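How a Two-Stroke Engine Works

A small scooter engine burns fuel to push a piston. In a two-stroke, the piston moves up once and down once for each burn. That makes 2 strokes.

Going up, it squeezes the fuel and air. A spark lights them and the piston is pushed down.
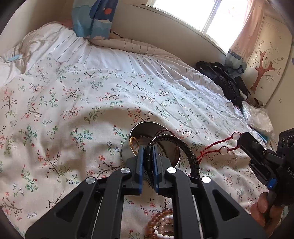
On the way down, it uncovers holes called ports. Smoke goes out and fresh fuel comes in. At 4,000 turns a minute, this is very quick.

Last updated: February

Related
What Is a Spark Plug?
Why Scooters Have Small Wheels
How Gears Work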